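"A serial number takes one minute to write down": an officer on bicycle theft in Pomley
8/6/24 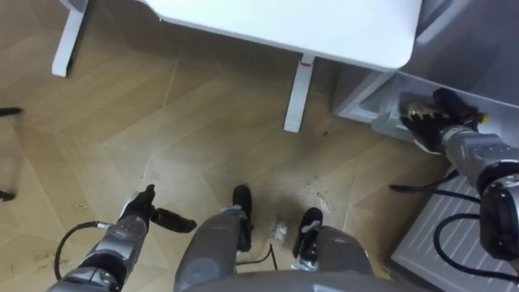
Last year 324 bicycles were reported stolen in Pomley, and most of them never came back to the people who rode them. The officer who handles these reports has been with the police department for a long time, and before bicycles she worked on burglaries. She asked me not to print her name, as a part of her work is meeting sellers who do not know that she is a police officer. We met on a quiet morning and talked for almost two hours about locks, basements, online sales and the register which the department began with the bicycle shops. She put her folder on the white table, pushed her chair back over the light tan floor, and started with the thing that makes her most unhappy.

"People come to us and they are sad, sometimes they are angry, and I ask them for the serial number," she said. "They look at me as if I asked for the number of their grandmother's passport. They know the color. They know there is a scratch. But I cannot put a scratch in the database."

According to the officer, this is the main difference between a bicycle that comes back and a bicycle that does not. The department does find stolen bicycles, and it finds them more often than the public believes. They are left behind buildings, they are stopped at night with a rider who cannot explain where he bought them, they are brought to shops for a new tire. The hard part is to connect the bicycle with a report.

"I have stood in front of a very nice bike, I was sure it was stolen, the man who had it was almost sure too," she said. "And I had to let it go, as there was no report with that number. One month later a woman calls and describes that same bike to me, down to the bell."

The case from February

Many readers will remember the arrests in February, when police opened a rented storage unit behind Zornen, the closed furniture warehouse near the railroad line. Inside were frames, wheels and boxes with parts, and 3 people were later charged. The case is still in court, and for this reason the officer would speak of it only in a general way.

What she could say is how it began. A customer brought a wheel to Kovačević Cycles and asked for a new spoke. The mechanic remembered the wheel, for he had built it himself two summers before, for another customer. He did not argue with the man. He took the wheel in for repair, wrote out a ticket with a pick-up time, and called the police.

"That was perfect, what he did," the officer said. "He did not play hero. He did his usual work and he made one phone call. I tell this story in every shop I visit."

I asked whether thefts went down after the arrests. She was careful with her answer.

"They went down in Stestau, yes, in the streets by the station. For the rest of the city I would like to see one full year before I say anything. In spring there are more bikes outside, so there is more to steal. If I compare February with May I am only measuring the weather."

Where they are taken

Stestau is still the neighborhood with the most reports. The train station is there, and people leave a bicycle in the morning and are not back before evening. But the officer does not want readers from other parts of the city to feel too safe. In her experience, a locked basement or a shared garage is a favorite place.

"In the street a thief has to be quick, there are people walking," she explained. "In a basement he has time. The door is often held open with a piece of wood because somebody is moving a sofa, and then it stays open for three days. The bikes inside are locked badly or not at all, since everyone thinks the door is the lock."

She had a similar opinion of balconies on the first floor and of the racks in front of swimming pools. At the pool, she said, a thief can see you go in with a towel and knows that you will not be out in five minutes.

The time of day surprised me. I had expected night, but most reports where the hour is known are from the afternoon. A person with a backpack who bends down over a bicycle at four o'clock looks like a person who unlocks his own bicycle. Very few people stop and ask.

"I did a test once with a colleague, with my own bike and a big pair of cutters," she said. "He worked on the lock outside the library, in normal clothes. One lady asked if he needed help. She meant help with the cutting."

Which lock to buy

On locks the officer has strong views, but she would not recommend a brand. She has seen every kind of lock in pieces. The thin cable locks she called "a ribbon," and she wishes that shops would sell them only as a second lock, for a seat or a helmet. A solid U-lock is her choice, and it should go through the frame and around something which cannot itself be lifted or unscrewed.

"Check the sign pole," she said. "Please, pull on it first. There are poles in this city that come out of the ground like a carrot, and the thief knows which ones."

She also advises leaving as little free space inside the U as possible, so that a tool does not fit there. An expensive bicycle needs two locks of different types. A bicycle that stands in a basement should be locked to the wall or to another heavy object - and if there is nothing on the wall, the tenants should write to the building owner and ask for a rail.

Price matters less than people think. She has taken reports for cargo bikes that cost more than a used car, and also for a child's bicycle with stickers on the frame. The child's bicycle was found, she added, in a hedge two streets away.

The register

The register is the part of her work she likes best to talk about. It is free. A resident brings the bicycle to the station or to a shop that takes part, somebody reads the serial number from the frame, and it is saved together with a phone number and a photo. The bicycle gets a sticker that is difficult to remove. In the first year 505 bicycles were entered. Today there are 3,584.

"It is a good number and it is also a small number," she said. "Look at the racks by the station on any weekday. How many stickers do you see? I always look. My husband does not like to walk with me there anymore."

Some residents have told her that they do not want to give a phone number to the police. She understands this and does not push. In such a case she asks them to turn the bicycle upside down at home, find the number under the pedals, and write it on a piece of paper which they keep with their rental contract or with the insurance. A photo with a phone is also fine, if it is sharp enough to read.

"A serial number takes one minute to write down. If you have it, I can work even when you were never in my register."

For older bicycles the number is sometimes under many layers of paint, or there was never one. Then the department can engrave a code on the frame. This is done on two afternoons each month, and people have to make an appointment by phone.

Buying a used bicycle

We spoke at the end about the other side, the buyers. The officer reads the online ads every morning with her coffee. She looks for a price that is too low, photos taken against a blank wall, and sellers who offer five different bicycles in five different sizes.

"A family sells a bike when the child grows. A person sells a bike when he moves or when he has a bad knee," she said. "When I ask about the bike, a real owner talks too much. He tells me about the vacation where he rode it. The other kind answers with one word and wants to meet in a parking lot."

Her advice is to ask for the serial number before the meeting. A seller who refuses is not always a thief, but in her opinion there are enough other bicycles to buy. The number can be checked by calling the station during office hours, and the answer is given on the same call. A buyer should also ask for a short written receipt with the name of the seller, and should look at an ID card while it is written.

What happens if you have already bought a stolen bicycle, and find this out later? The officer gets this call several times each year, and the people are usually nervous. The bicycle goes back to the person from whom it was stolen, and the money is in most cases lost. Someone who calls by himself and shows his messages with the seller has helped the police, and she said she treats him in that way.

"Those messages are gold for me," she said. "Do not delete them when you are embarrassed. Bring me the phone."

Before I left she asked how I had come to the interview. I had come by bicycle, and it stood outside with one lock, through the front wheel only. She walked out with me to look at it, showed me how to move the lock to the frame, and read me the serial number while I wrote it on the back of my notebook.

The next engraving afternoons will be announced at the police station and at Kovačević Cycles. Bring an ID card and, if you still have it, the receipt for the bicycle.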